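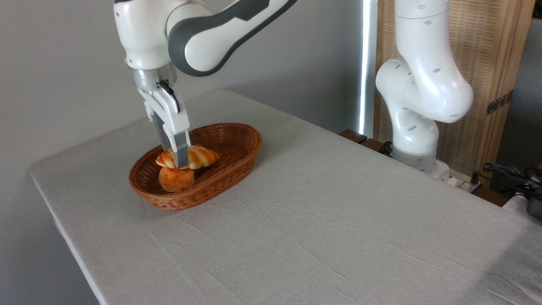
Selon ma belle-sœur, une corbeille à pain posée sur la table, ça change tout un repas, et je serais bien le seul à ne pas m'en rendre compte. Admettons. J'ai quand même des doutes.

D'abord la forme. Ovale et peu profonde, très bien pour deux petits pains, une brioche tressée par exemple. Mais une baguette ? On la coupe en tronçons, les tronçons roulent, et les miettes passent entre les brins. J'en ai retrouvé dans les plis de la nappe jusqu'au petit-déjeuner suivant.

Ensuite le prix. Au marché de Disteck, en mai, on m'en demandait 51 euros (« tressage traditionnel », paraît-il, sans me dire de quelle tradition). Chez Kettle, un modèle très ressemblant était à 13. J'ai eu les deux en main un bon moment et je n'ai pas su dire où passait la différence. Le vendeur non plus.

Reste la question du pain brillant, celui qui a l'air verni. Je m'en méfie, en boulangerie comme dans les vitrines. Une croûte qui luit à ce point me donne plutôt envie de la regarder que de mordre dedans, et sur une nappe gris clair c'est encore plus flagrant.

Je veux bien reconnaître une chose : l'osier brun-roux sur du gris, c'est joli. De là à croire que le pain y reste frais plus longtemps, comme je l'ai lu je ne sais où... Le mien finit dans un torchon, et le torchon dans le placard.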